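Posted 10 June
By: floor lead, garment intake, Wurenel

Ticket 616 — folding cell rejects satin items, hand sorters blamed for the backlog

Status: open, reopened twice

Summary of the problem. Since the Dilluner folding cell went live on the intake floor, anything shiny with knotted fasteners gets kicked to the reject bin. The dashboard then logs the reject as "operator prep error." It has done this to the same people every shift. I am asking for two things: fix the fault, and fix the label. The label is the one my crew cares about.

Background for whoever picks this up at Baird support. We take in rental and costume garments, check them, fold them and shelve them. Before the cell we had 16 people on folding across two shifts. We now have 8. The other half were moved to "prep," a job that did not exist last December. Prep means laying each garment flat so the cell can fold it. We were told the cell would save us the folding. So far it has turned folding into flattening, and flattening takes longer on anything with sleeves.

Steps already taken, first round. Support asked us to restart the cell, clean the sensor window and reload the fabric profiles. Done, all three, twice. No change. Support then asked if our people were "following the prep card." The prep card shows a plain white T-shirt. I would like it on record that we do not rent out plain white T-shirts.

Second round. Support sent a new profile called Smooth Light. It got worse. The cell started reading creases as edges and tried to fold along them. One item came out in a wedge. We rolled back the profile before lunch and lost 30 minutes of cell time, which the dashboard also charged to prep.

Third round. Support said the problem was most likely lighting and told us to pull the blinds. We pulled the blinds. The reject rate did not move and now people are working in the gloom. Two of them asked me if the machine needs to see or if they do. I did not have a good answer for that.

After that we were moved onto the handling work that Disinier is supposed to turn into a better garment profile. The idea is that the grasping gets learned from people doing it with a hand gripper on real clothes, on real beds and tables, mess and all. I was doubtful about it and I am still doubtful, but at least it starts from the kind of garment that fails.

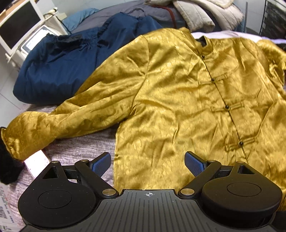
Attachment 1. Gold satin jacket, knot buttons, right finger over the fabric. Note the wrinkles across the chest.

Look at what the profile would have to deal with on a piece like this one. The pattern is the same color family as the cloth, so there is not much contrast to go on. The front closes on a diagonal. The buttons are knots, with cord loops stitched on as raised lines, and I would bet money the cell reads those loops as hems. The creases catch the light. One sleeve is bent at the elbow with the cuff bunched up. Any of my sorters would pick it up by the shoulders and have it folded before I finished typing this paragraph.

Reply from support, pasted in from email: "Please confirm garments are presented flat, closed and free of wrinkles before the fold cycle."

My response to that. If they arrived free of wrinkles we would not need much from you. Satin creases in the bag. To meet that request we would have to steam every piece first, and there is one steamer, and it belongs to repairs. Is Baird proposing to pay for a second one? Please put the answer in the ticket and not in a phone call.

What it has changed for the crew, since management asked me to include "floor feedback":

The folders used to catch loose stitching because they had the cloth in their hands from start to finish. Prep people let go of it after a few seconds. Repairs says more damage is reaching the customer. I can't prove the link, but I know which way I would guess.

People talk less. The cell has a pace and you keep up with it, or the light over your station goes amber.

Shoulders and wrists are better for some. I will give it that. Two of the older hands say they go home less sore and they would not want all of the old job back. Others miss it. I don't think anyone was asked before the floor plan was changed.

Requested actions:

1. Change the reject code from "operator prep error" to "unclassified" until a cause is found. This is a text label. It should not need a release.
2. Remove the rejects already logged under that code from individual station records.
3. Let us route satin and knotted closures to hand folding without a supervisor override on each item.
4. Tell us what Disinier needs before a new profile can be tested, and who decides it is ready.

Workaround in use now: satin goes on the old table by the dock door and gets folded by hand. No rejects from that table. It is not an approved station, so those pieces show on the dashboard as missing until someone scans them onto the shelf.

Update, same day. Support changed the priority from high to normal and marked item 3 as a "feature request." I have changed the priority back. Items 1 and 2 have no reply yet. Leaving this open.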